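Switching the pantry to a first-in, first-out system

I moved to Flullmont in May, and the new kitchen has less storage than the old one. There is one tall cupboard and a shelf over the fridge. For the first few weeks I put groceries wherever they fit, and I ended up buying rice three times.

One Sunday I took everything out and sorted it by date. The oldest thing was a can of chickpeas I had carried through two moves. I threw out less than I expected, mostly spices and a bag of flour that smelled off.

The rule now is simple. New food goes in at the back and I cook from the front. Anything in a small packet stands upright in a bin with the date facing me, since packets are what I lose track of. Cans go on the lower shelf because the upper one bows a little.

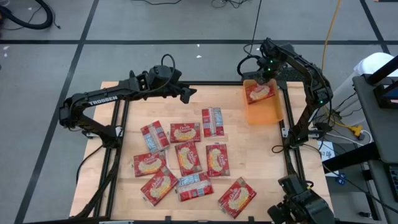 I also started writing down what I spend. The first month of groceries came to $491, which included restocking oil, coffee and other things that last a while. The second month was $300. I don't expect it to stay that low, because I ate a lot of what was already in the cupboard.

Most of my shopping is at Zapata, which is a ten-minute walk. Plarnis is cheaper for dry goods but it means taking the bus, so I go there once a month with a list. If it isn't on the list I leave it.

The part I haven't solved is the freezer. Labels fall off, and soup looks the same as chili once it's frozen. Masking tape held for a week. I have a roll of Flandex tape to try next, and I'll put the date on the lid as well as the side.

I still need to do something with four jars of lentils. Soup, probably.

Filed under: Home, Kitchen, Spending less

Recent posts
Moving with one car and no help
What I keep on the shelf over the fridge
A month of packed lunches
Fixing the drip under the sink

Contact | Copyright Flullmont Notes | Back to top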